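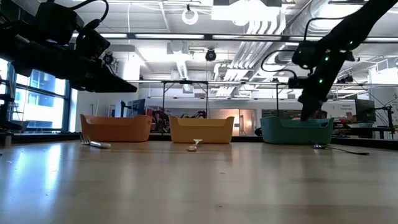

料箱排在桌面后沿，叉和勺平放在箱前。

站内搜索 请输入关键词 搜索

双臂餐具分拣的控制软件：与 Maarten Hendriks 谈时间戳、仲裁和回归测试

Maarten Hendriks 在 Konholm 负责运动控制和执行层软件。这次谈话在 Clillbridge 的实验室进行，从上午开始，中间因为一次构建失败停了一阵，午后继续。话题基本限于他这一组维护的代码：名为 Tirora 的执行框架，以及它下面的驱动层 Bosman。任务本身很简单，把桌上的叉和勺拿起来放进后沿的料箱，两条机械臂共用一张桌面。

“任务选得简单，是为了让软件的问题单独露出来。”Hendriks 说，“如果任务里还有折叠、倒水，一次失败有十几个可能的原因，谁也不愿意去查。拿叉子失败，原因通常落在四五个地方，查得完。”

谈话先从 Bosman 说起。Bosman 只做一件事：以 200 Hz 与关节通信，读位置、速度和电流，写目标位置。它不知道桌面在哪里，也不知道有两条臂。每条臂各跑一个 Bosman 进程，进程之间没有通信。上层每周期往共享内存里写一份目标，Bosman 取最新的一份；如果连续若干周期没有新目标，它按预设的减速度停下并保持。

“早期版本里，Bosman 收不到新目标时会保持最后一个速度。”他说，“在单臂上看不出毛病，上层几乎不会断。双臂上，一侧的进程重启时另一侧还在走，问题就来了。现在的规则是位置保持，速度必须归零，没有例外，也没有配置项。有人提过要加配置项，我没有合并。”

驱动层不做碰撞检查。关于这一点，组里有过争论。一派认为越靠近硬件的检查越可靠，应当把几何模型放进 Bosman；Hendriks 反对，理由是几何模型更新得太频繁。料箱换一个型号，夹爪换一组指尖，模型就要改，而他希望驱动层的代码一年里改动不超过几次。最后的折中是在 Bosman 里只保留关节限位和电流上限，几何检查全部放在 Tirora 的仲裁模块里。

策略与插值

策略网络以 25 Hz 输出动作，驱动层以 200 Hz 消费，每个策略周期内有八个控制周期要填。填法换过三次。第一版是零阶保持，臂走起来有可闻的台阶声；第二版是线性插值，位置连续，速度不连续，腕部关节的电流曲线上每个策略周期有一个尖峰；现在用的是三次样条，边界条件取实测速度。

“取实测速度还是取指令速度，这里有个坑。”Hendriks 说，“取指令速度，曲线好看，但是臂实际上落后于指令，误差会一直带下去。取实测速度，测量噪声直接进了样条，低速时会抖。我们对实测速度做了一阶滤波，截止频率按关节分别给。肩部可以低一些，腕部不行，夹叉子的时候腕部的小动作都是有用的。”

他强调，滤波参数写在每条臂自己的文件里，跟着臂的序列号走，不跟工位走。换臂时文件一起换。以前参数按左右区分，有一回维修后左右臂对调装回，参数没有对调，工位照样能跑，只是抓取成功率低了一截，查了将近两个星期。

“这种错误最难受。它不报错，也不停机，只是变差一点。后来启动脚本里加了一步，读序列号，和文件里的对不上就拒绝启动。代码二十几行。”

端到端延迟是他花时间最多的一项。从图像曝光结束到对应指令写入关节，当前版本的实测值是 77 ms，折合十五个控制周期多一点。其中图像传输和解码占一部分，推理占最大的一部分，剩下的是队列。队列这一段他认为还可以压缩。

“延迟的绝对值没有那么要紧，抖动要紧。固定的延迟可以补偿，在拼接动作块的时候往后错几步就行。如果这一次快、下一次慢，错几步都不对。”Tirora 因此给每一个动作块附上它所依据的图像时间戳，执行端按时间戳计算应当从块里的第几步开始执行，前面的步直接丢弃。若整块都已过期，执行端沿用上一块剩余的部分，并在日志里记一条警告。

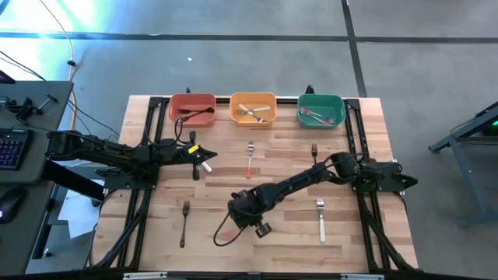

两臂分装在黑色铝型材框架左右两侧，料箱沿桌面后沿排开。

时间戳的来源也改过。原先各路相机各用各的时钟，主机收到图像时再打一个到达时间，两者都存。到达时间受调度影响，系统负载一高就漂；相机自己的时钟又彼此不同步。现在的做法是持续估计每路相机时钟与主机单调时钟之间的偏移和漂移，用线性模型换算，换算后的残差超过阈值就把该帧标为不可用。

“线性模型够用吗？”这是我们问的。Hendriks 的回答是在一个会话的长度内够用，温度变化慢。他们试过更复杂的模型，残差没有明显下降，代码却多出一整个文件，后来删掉了。

他顺带提到一个和时间戳有关的旧问题。系统时间曾由网络校时服务调整，某次调整发生在采样中途，时间往回跳了一小段，下游的对齐程序按时间排序，把若干帧的顺序排反了。训练出来的策略在抓取前会有一个很小的回退动作。“很多人看了都觉得那是学出来的行为，还有人说很像人的习惯。其实是数据里时间倒流了。”此后所有记录一律使用单调时钟，墙上时间只写在文件头里供人查阅。

双臂仲裁

仲裁模块是 Tirora 里代码量最大的部分，也是 Hendriks 自认写得最不漂亮的部分。两条臂的工作区在桌面中央重叠，料箱前方的一带同样重叠。策略同时输出两条臂的动作，理论上它应当学会避让，实际上大部分时候它也确实避让，但“大部分时候”对执行层没有意义。

模块的做法是把未来一小段轨迹展开，用胶囊体近似各连杆，两两求最近距离。距离大于上阈值时原样放行；落在两个阈值之间时按比例放慢优先级较低的一臂；小于下阈值时低优先级臂停止，高优先级臂继续。两臂都不能继续时，双方沿各自刚走过的路径退回，退回过程同样要做距离检查。

优先级由状态决定。夹着东西的臂优先于空手的臂；都夹着东西时，离目标料箱近的优先；再相同则左臂优先。最后一条没有道理，他承认，只是需要一个确定的答案。

“放慢比停下好处理。”他说，“停下以后策略看到的是它没见过的画面，一条臂僵在半路，它可能给出奇怪的动作。放慢的画面在数据里多少有一些，操作员遥操作时自己也会放慢。我们统计过停止事件之后的恢复情况，比放慢事件之后差得多，所以上阈值后来调大了，宁可早些放慢。”

放慢的实现是对轨迹做时间缩放，几何路径不变。缩放系数本身也要限制变化率，否则从全速降到三成只用一个周期，电流尖峰又回来了。这个限制和距离阈值相互影响：阈值小、变化率限制又紧，臂来不及慢下来就进了停止区。Tirora 启动时会按当前参数计算一个最坏情况，若不满足就打印出不等式的两边并退出。

胶囊体近似的保守程度按连杆分别设定。前臂和肩部留得宽，夹爪附近留得窄，留宽了两条臂就没法在同一个料箱前后脚放东西。线缆不在模型里。Hendriks 说他们曾给线缆加过一个粗略的包络，结果距离检查频繁误报，包络撤掉了，改由走线规范来保证线缆的活动范围，规范文档不归他这一组管。

感知侧

餐具是金属的，反光，而且细。深度相机在叉齿上的返回很稀，有时整段叉齿没有有效点。Tirora 的感知部分因此不依赖深度来估计餐具位姿，深度只用于桌面平面和料箱边沿，餐具本身的检测和朝向由彩色图像上的分割和关键点完成，再投影到桌面平面上。

“平放在桌上的时候这个假设成立，叉子就在平面上，误差来自叉柄的弯曲，几毫米。”他说，“拿起来以后假设就不成立了，所以夹起之后的跟踪换到腕部相机，用另一个模型。两个模型之间有一段交接，交接是以夹爪电流为触发的，不看图像。”

电流触发的阈值按餐具类别区分过，后来又统一了。细柄在闭合末段电流上升得晚，粗柄上升得早，分开设阈值的收益在换了一批指尖之后消失，于是用回一个阈值，外加一个闭合宽度的判断：电流到了而宽度接近零，视为空抓。

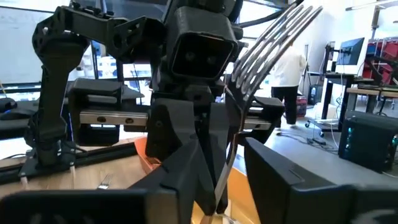

夹爪夹住银色叉子的长柄，叉齿斜向右上；后方为橙色托盘。

腕部视角的问题在于遮挡和背景。夹爪手指占去画面下方很大一块，这部分像素在训练时被固定遮罩遮掉，遮罩由标定程序根据夹爪开度生成。背景则没有处理。窗户、显示器、有人走动，都原样留在画面里。组里有人主张把背景也抠掉，Hendriks 不赞成。

“抠背景的模型本身会错。它错的时候往往是物体边缘，正好是我们最需要的地方。叉齿这么细，边缘多吃掉两个像素就没了。背景变化让策略自己去适应，数据里本来就有各种光照。曝光倒是要管，自动曝光在夹爪扫过窗户方向时会突然压暗，回来又过亮，前后差好几帧。”

现在腕部相机的曝光由 Tirora 控制，不用相机自带的算法。测光区域取画面中部偏下，即手指之间的位置，每帧的调整幅度有上限。曝光值随图像一起写入记录，回放时可以看到。桌面木纹上方的灯光反射没有好办法，只能在标注时给反光区域加权，减少关键点落在光斑上的情况。他们试过偏振片，进光量损失太大，曝光时间拉长后运动模糊更严重，放弃了。

外参标定每次开机后自动核对。程序驱动两条臂各走到几个固定位姿，用外部相机检测夹爪上的特征点，与正运动学结果比较，重投影误差超限就要求重新标定。核对不做修正。Hendriks 对自动修正持保留态度：误差变大通常意味着有东西松了，自动修正会把松动掩盖过去。

任务状态与放置

Tirora 的任务层是一个很小的状态机，状态包括待命、接近、夹取、转移、放置和退出，左右臂各一份。策略负责连续动作，状态机负责判定当前处于哪一步，仅用于仲裁和记录，不反过来约束策略。这种单向关系是有意的。

“早先我们让状态机能够否决策略，比如它认为没有夹住，就不让臂往料箱走。结果状态机误判一次，整个任务卡住。现在它没有否决权，误判了也只是日志里写错一个字段，优先级可能短时间算错，距离检查还在，不会撞。”

放置的判定比夹取难。夹爪张开之后东西是否落进了正确的料箱，从上方相机看，箱沿和机械臂常常挡住一部分。程序等放置一侧的臂退出之后再取图，与放置之前的图比较料箱区域的变化。料箱里已经堆了若干件餐具时，新放入的一件可能只引起很小的变化，甚至把原有的推动了位置。目前的判定分三档：确认、否定、不确定。不确定的一律交给人看。

哪一类餐具进哪一个料箱，写在任务文件里，与料箱颜色绑定，不与左右次序绑定。这也是改过一次的。按次序绑定时，料箱在搬动后顺序放错，程序照样运行，记录里的标签全部错位。按颜色绑定要求颜色分类稳定，橙和黄在暖色灯光下靠得近，颜色分类器在开机核对时会输出各箱的置信度，低于门限则提示人工确认。

两条臂之间没有交接动作。策略的数据里不含双臂传递，任务文件也不支持。够不到的由另一侧去拿，这种分工没有写成规则，遥操作员在示教时自然形成，策略学到的边界在桌面中线附近，但并不精确地等于中线。

“有人问我为什么不把桌面一分为二，左边归左臂，右边归右臂，仲裁模块可以删掉一半。”Hendriks 说，“料箱不允许。左侧的叉子可能要进右侧的料箱，臂总要跨过去。分区只能减少抓取阶段的冲突，放置阶段一点也没少。” 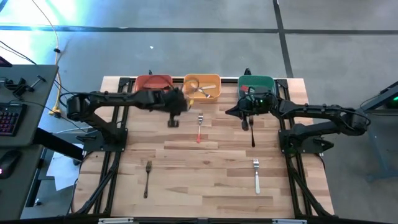 冲突最集中的位置是料箱前方那一带。一条臂在放置，另一条臂也往箱前去，两侧前臂会接近平行，最近距离往往出现在前臂中段，夹爪之间反而还有余量。最初的距离可视化只画夹爪之间的连线，调参的人盯着那条线看，觉得余量充足，而仲裁模块一直在放慢，双方各说各的。后来可视化改为画出当前最近的一对连杆，并标注连杆名，争论就少了。

放慢事件按连杆对归类之后，还发现有一对连杆几乎从不触发，计算量却和别的一样。这一对被移到低频检查，每隔几个周期算一次。省下的时间不多，主要是让最坏情况下的单周期耗时降到预算以内。Hendriks 对单周期耗时看得很严，均值他不关心，日志里只记分位数和最大值。最大值超过预算的会话会被标红，即使任务全部完成也要有人去看原因。多数时候原因是别的程序占用了同一个核，绑核之后剩下的是内存分配，仲裁模块里所有动态分配后来都移到了初始化阶段。

回归测试

Tirora 每次合并代码前要跑一套离线回放。回放集目前有 1448 段记录，每段包括全部图像、关节状态、指令和当时的仲裁决定。新代码读入相同的输入，输出与记录中的决定逐周期比较。不一致并不自动算失败，由程序分类：数值差异在容差之内的忽略，放慢系数有差异的汇总，停止与放行之间发生翻转的逐条列出，需要提交者写明理由。

“容差这件事，开始定得太松。有一次合并引入了一个符号错误，只影响一个关节在某个角度范围内的连杆位置，差异都落在容差里。在机器上跑了两天，才有人觉得右臂避让得偏早。”他说，“后来容差按关节角度传播到连杆位置，再按距离阈值的一个小比例来定。推导写在文档里，有半页纸，建议新来的人先读这半页。”

回放不能发现闭环问题。新代码若做出不同的决定，后面的输入就不再成立，记录里的图像是旧决定造成的。所以回放只比较到第一次翻转为止，翻转之后的部分跳过。闭环测试仍要在实机上做，也有一个简化的仿真，仿真里只有几何和时延，没有接触，用来测仲裁和插值。抓取不在仿真里测，Hendriks 认为细金属件的接触仿真在他们手上没有给出过可信的结果。

回放集的构成不按随机抽样。放慢和停止事件多的段优先收入，正常段只占一部分。每修复一个缺陷，触发它的那一段必须进入回放集，且不得删除。格式升级时旧段要一并转换，转换程序也在测试范围内。去年八月的那次格式升级，转换后有一批段的曝光字段丢失，因为旧格式里这个字段可选，转换程序把缺省值写成了零，而下游把零当作有效值。现在字段缺失与字段为零在格式里是两种不同的编码。

记录文件的写入由单独的进程完成，磁盘跟不上时丢图像，不丢关节状态，丢弃的帧在索引中留有空位。早期版本索引是连续编号，丢帧之后编号不跳，事后无从得知少了哪一帧。

工具方面，组里日常用得最多的是一个命令行程序，给定会话编号和时刻，打印出当时两条臂的状态、动作块的来源时间戳、样条系数、最近连杆对和放慢系数。图形界面也有，由另一位同事维护，Hendriks 本人不常打开。

“图形界面适合找到出事的时刻，找到以后我要看数字。界面上两条曲线重合，放大了看可能差一个周期，差一个周期在我们这里就是一个缺陷。”

谈到下一步，他列出的都是小项。队列延迟再压一压；放置判定中“不确定”一档的比例偏高，打算加入腕部相机在松开瞬间的图像；仲裁的优先级规则想改成可以解释的代价函数，但在找到能通过现有回放集的写法之前不会动。更大的改动，例如让策略直接输出带时间缩放的轨迹，从而省去仲裁中的放慢一级，他表示讨论过，没有排期。

对于是否会把 Bosman 单独放出来供其他组使用，他的答复是代码可以给，接口文档还缺停止行为那一章，写完再说。

最后更新：八月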